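Jestia workshop notebook
2020-03-14
Posted by the build desk

Picking up where I left the loot tables, because I promised myself I'd write it down properly this time and not on the back of a pizza box. The second dungeon in the expansion finally plays from the front gate to the last door without falling over, and I'm so pleased with it that I ran it again before lunch just for fun (and then again after lunch, which I will call testing).

The big change is the chests. Back in February we had every chest rolling its own drop, and on a long run you'd walk out with 111 items and no wish to look at any of them. Now the run keeps one shared budget and the chests draw from it. Fewer rings, more things you'd want to put on. The boss at the end still pays out 520 gold, and I think that's fine for a first clear, though it feels stingy on a repeat. I left it alone for now – I'd like two or three of you to play it fresh before I start fiddling.

Stairs are still a pain. If you roll into the bottom step with the heavy shield up, the character slides backward a little, like somebody on a wet porch. I tried widening the collision on the step and that only moved the slide to the landing. My next guess is the shield itself, which keeps its own shape while you roll and probably shouldn't.

Torres (the old level, not the new one, sorry, we really do need to rename one of them) loads much faster with the torches merged. The stress save with almost 3000 arrows stuck in the walls opens without that long hitch at the gate. Somebody please remember that save lives in the Jirnis folder and don't tidy it away! I spent a good part of the morning hunting for it last time. 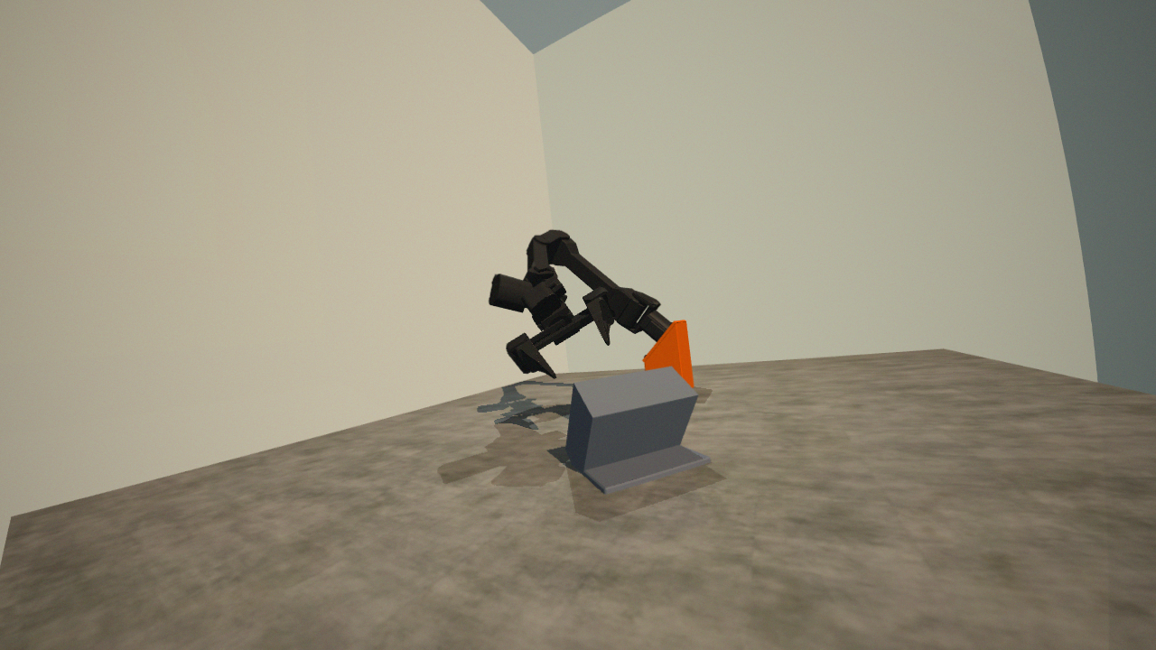
Black arm over the gray block and the orange wedge, mottled floor.

Sound notes, before I forget. The crypt door is too loud next to the footsteps, and the footsteps are too loud next to everything else. I brought both down and then wandered about for a while with headphones on, and it's a much nicer place to be lost in. The choir loop still has a click at the seam. Leaving that for whoever has better ears than mine.

Still to do: shield shape during rolls, repeat gold for the boss, the click, and the Kinamero build notes, which are two versions behind and entirely my fault. Kettle is on the side bench now, by the way.

Recent entries
Shared loot budget, first try
Merging torches in Torres
Why the crypt map was upside down
Save folder cleanup

This site uses cookies to remember your login. OK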